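3.2 Workstation layout and the order of strip-down

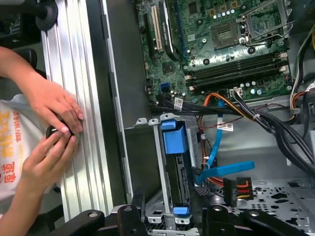
Figure 3. Bench work beside an open desktop case, with the motherboard still in place.

The refurbishment room at Ledwood handles desktop computers withdrawn from office use. Units arrive from the Trorham depot on pallets and are booked in by serial number before any cover is removed. The sample for this study was 400 desktops, all of them towers or small towers; laptops and all-in-one units were excluded at booking-in and are reported separately by Shojaei.

Each bench is 900 mm deep. An earlier layout, used until July, placed the case at the back of the bench and the parts trays in front of it, so that the worker reached over the trays for every fastener. In the present layout the case lies on its side with the opening upwards, the trays are moved to the right, and a strip 300 mm wide is kept clear along the front edge for the hands and for small parts that have just been released. Fixings on or near the bench uprights can be adjusted from the same standing position.

Work proceeds in a fixed order. The side cover is taken off and the serial number checked a second time. Expansion cards are removed next, then memory modules, then data cables, and finally the power leads. Drives are left until the data cables are off and go directly to the wiping shelf. The processor and its cooler are taken out only if the board has been marked for parts recovery. Where the board is to be reused in its own case, the processor stays in the socket and the cooler is refitted with fresh paste.

Boards in the sample varied in age, and the mix of slots was the most useful quick guide to this. A board with both PCI and PCIe slots, such as that in Figure 3, was entered as mixed. The four memory slots on the board shown were typical of the larger cases. Smaller cases more often had two. Slot type was recorded on the job sheet by the worker and checked against the maker's model list at the end of the shift; where the two disagreed, the board was inspected again and the sheet corrected.

Three kinds of fault accounted for most of the delay during strip-down. The first was the retention latch on the memory slots, which becomes stiff with dust and may snap if the module is pulled before both ends are open. The second was the main power connector, where the clip faces the case wall on some models and cannot be reached with the thumb. The third was cable labelling. Labels fixed by a previous owner were often left on cables when these were moved between machines, and a barcode on a cable was therefore not accepted as evidence of the identity of the unit.

Small fixings were a further source of loss. Knobs, feet and caps that came away during handling were at first put in a common tray, and matching them to their fittings later took longer than the removal itself. Under the revised procedure a loose part is refitted at once where possible. Otherwise it is bagged with the job sheet. The Mirier trays used for this purpose have 7 compartments, of which the last is reserved for parts that cannot be identified.

Times were taken from the opening of the cover to the release of the final power lead. Interruptions for bench adjustment were logged but not subtracted, as they form part of ordinary work and their removal would make the two layouts look more alike than they are. The resulting times are given by case type in Section 4, together with the fault codes entered under the Kim scheme.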